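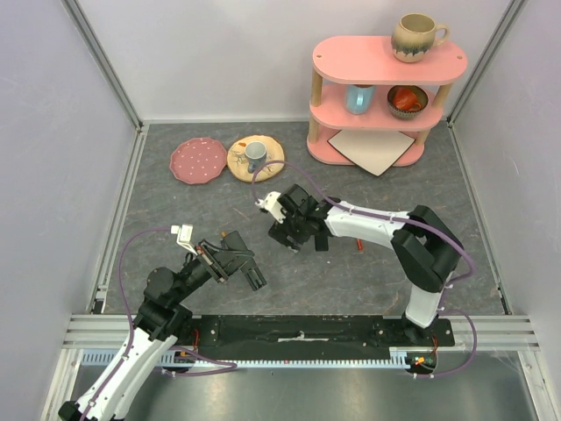 Pink three-tier shelf, mugs on the top and middle

Stormwater basin next to the new ball fields - did we get our money's worth?

lorkimel_lou
Hi all, I walked the Lorkimel basin park again last evening with my sister and I have to say I'm smitten. The cattails have filled in, the loop path is finally open all the way to the footbridge, and there were kids catching frogs until their parents dragged them home (we stayed until 8 ourselves!). I know the planning dragged on, but I'd love to hear what the rest of you think.

Pawlak_Ditch
Glad you had a nice evening, Lou, and I mean that kindly, but I live on the low side and the water still stood in my street for 2 days after the August storm. A pretty path is a pretty path. The basin was sold to us as drainage first and park second, and I think the order got flipped somewhere along the way.

Shih-chieh Yeh
I went to most of the design meetings, so let me try to be fair to both of you. The low side drains through the old pipe under Stunari Road, and that pipe was never part of this contract. Lokard did the earthwork and planting only. The basin itself took everything that reached it. The pipe is a separate job and it's still waiting on funding.

Pawlak_Ditch
Then it should have been in the contract. You don't buy a bigger bathtub and keep the clogged faucet.

mossyknees
I'm with Pawlak on the pipe, but I'd still take the park. We put in 2000 plugs of sedge and rush along the north bank, plus 275 shrubs up by the lot, and my back remembers every one of them. Six of the shrubs have died so far, all near the gravel where the mowers swing wide - could somebody please put up stakes?

lorkimel_lou
I have stakes in my garage, mossy, and I'd be happy to bring them over. Pawlak, if you write a letter about the pipe I'll sign it, and I'll bet half my block will too.

Pawlak_Ditch
All right, I'll take you up on that. Draft goes up here tonight, after supper.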